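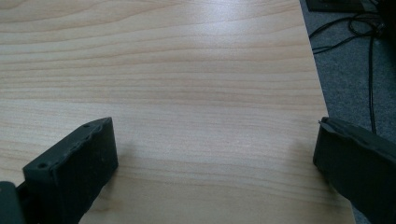
Report No. 2

October
By the Cuvevon student project team

Planning and Buying for the Tabletop Gripper Project

When we started the Cuvevon project last spring, most of us thought the budget would be the dull part, something to be finished in one evening so we could get on with the fun of picking things up off a table. It took most of the term, and we learned a great deal from it, so we have given it a whole report of its own. Our first report covered the idea behind the project and the early designs. In this one we want to set down what we planned to buy, what we did buy, what we are still arguing over, and what we would like the department to consider when it looks at our request for the second stage.

The grant we were given was $3,000, to last until the end of the school year. We were (and are!) very grateful for it, and we would like to say thank you again to the people at the Rirnbridge student fund who read our first application, which was far too long and had the totals in the wrong column.

What we wanted to have at the end

The goal of this stage was a hand-held gripper that a student can carry to any ordinary table, with a camera that looks down past the fingers, so that we can record a person doing small chores and later use the recordings to teach an arm to do them. We don't own an arm yet. That was a deliberate choice, and we talked it over for weeks. An arm would have swallowed the entire grant and left us with nothing to teach it with, while a hand-held tool lets us begin collecting right away and find out what kind of arm we really need before anyone signs for one.

Our work station at the moment is one end of a light wood-grain table, with cables lying on the gray carpet beside it. We mention the furniture because it ended up in the budget discussion more than any of us expected. Our first spending plan had a proper workbench in it, along with a rubber top and a lamp on a swing arm. One of our advisers asked, very kindly, whether the finished robot was supposed to work on a bench or on the sort of table people have at home, and of course we had no good answer. The bench came out of the plan that same afternoon. We have the use of the table for free, and we have grown rather fond of it.

What we spent

So far we have spent $1,509 of the grant. The largest share went to the camera and its lens, then to the small computer that saves the recordings, then to printing material, screws, springs and cable. Storage came last in the plan and should have come a good deal sooner. Video fills a drive at a frightening speed, and we had to make a second order for storage partway through the term, paying shipping twice for things that could have traveled in one box.

The fingers deserve a paragraph to themselves. We got a price from a supplier called Skiltau for a ready-made pair, and they were lovely, but a replacement pair cost nearly as much as the first, and we knew from the early designs how hard we are on fingers. We compared that with making our own and replacing them as they wore out. Making our own was cheaper on paper even when we allowed for failed attempts, though it did cost us time, and we were slow to admit that our time should be on the sheet too. If another team has less patience for sanding than we do, we would tell them to take the Skiltau quote seriously.

Glare was another thing we failed to plan for. A smooth tabletop under a ceiling light can wash out in the upper part of the picture, and during planning we had given all of our attention to the camera and hardly any to the light. We looked at a filter for the lens, at a softer lamp, and at a plain cloth to lay over the wood. The cloth is the cheapest by far. Some of us feel that it defeats the purpose of choosing an everyday table in the first place, and the question was still open when we wrote this.

Things we forgot

Every list we made had the big items on it and left out the small ones. Cable clips and a floor cover strip were missing from all of our drafts, and we would now put them near the top. Spare screws were missing too. So was a case for carrying the gripper between rooms, for which we are using a padded lunch bag — it does the job well enough, but it wouldn't survive a trip to another building. We also forgot to ask who would pay for repairs after the project ends, and that is a question we would ask on the first day if we were starting over.

What we are asking for next

We would like to keep more than $600 of the remaining money set aside for repairs and replacements, and we ask the department not to treat it as unspent. It is the part of the budget we trust the least and will probably be happiest to have. The rest would go toward a second gripper, so that a task needing two hands can be recorded, and toward a better storage drive bought in one order this time.

As for the arm, our hope is to borrow one before buying. The Barrientos lab has told us we may visit and try our recordings on theirs during the winter break, provided we bring our own fingers and our own mounting plate. The plate is not in the current budget. We are getting a price for it now, and we will add it to the spending sheet at the back of the project binder when it comes in, together with the bus fares and the cost of a sturdier case.

Anyone in next year's group who wants the spreadsheet is welcome to it. Please use the tab marked "revised again," as the one marked "final" still has the workbench in it.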